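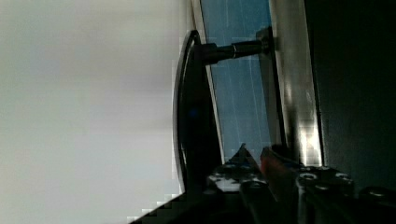
Figure 3. Wrist camera view, gripper in the lower part of the image, post and blue panel ahead. Input to the segmentation stage, no crop applied.

4.2 Wrist-view perception and the approach planner

The wrist camera is the only sensor used in the last part of the approach. The fixed camera gives a coarse target pose, good enough to get the arm near the post, then it is dropped. Everything after that comes from views like Figure 3. Two things make these views hard. First, the gripper takes up the bottom of the image and covers part of what we want to track. Second, glare. The silver strip beside the blue panel has a white patch low down, close to the gripper plate, and a plain edge detector puts a strong false edge there.

Self-masking. We render the gripper from its CAD model at the current joint reading and mask those pixels before anything else runs. The mask is grown by 5 pixels on every side. Smaller margins left slivers of finger in the image, and the tracker liked to lock on to the fingertip, as it is sharp and dark and never moves in the camera view. The reddish-orange piece next to the finger is masked in the same pass, no color rule is used. An earlier version did use a color rule. Dropped it, too many bad hits on the Wistberg parts, some of which are red.

Glare. Pixels over the saturation limit are marked unknown, not background. This matters for the planner (see below). Compression also hurts: blocks show up around the bright part of the strip and along the edge of the pale surface on the left. We tried a deblocking filter and it cost more time than it was worth. Instead the edge score is averaged along the line direction, which washes out most of the block edges. Not all.

Post detection. The detector looks for a pair of near-parallel dark edges and fits an axis. Image orientation is never assumed. The wrist may be rolled a long way, as in Figure 3 where the post lies sideways, so any prior on "up" in the image is wrong half the time. An early build had such a prior left over from the Cornau code base and it took us most of February to find it. The axis fit is seeded from the last pose and refined over at most 20 iterations. If the residual is still high the step is thrown out and the arm holds.

The bright metal ring on the post turned out to be a useful cue. It gives a position along the axis, which the two edges alone can not. When the ring is hidden or washed out we fall back on the collar, less exact but wider and easier to find. With neither one visible the position along the axis is left free and the planner is told so.

Planner. The approach planner is a sampling planner from the Pelletier library with our own cost term on top. The cost term penalizes finger paths through unknown pixels, with a weight that grows as the fingers get closer. Masked and saturated regions both count as unknown. The effect is that the arm tends to come in from the side it can see, and backs off from glare it would otherwise drive straight through. A path is replanned each time the axis estimate moves by more than the tolerance, and the old path is kept running till the new one is ready. No blending between the two. We know this gives a small jerk at the switch.

Training and tuning data. The edge score weights were fit on 2,421 labeled wrist images from the Bonano cell, frozen on 4/19/18 and not touched after. A separate set of 132 approaches was held out for the tests in Section 5. Labels mark the post axis, the ring where visible, and saturated areas. Curved black parts like the one to the left of the post were labeled as clutter; their rims catch a thin line of light and look a lot like a post edge over short runs. Adding these labels did more for the detector than any change to the score iteself.

Open problems. Deep shadow is not handled well. The dark region to the right of the strip carries almost no gradient, so the planner sees it as known and empty when it is neither. A depth check would fix this but our wrist mount has no room for a second sensor. For now the region is fenced off by hand in the cell file, wich works for a fixed cell and nowhere else.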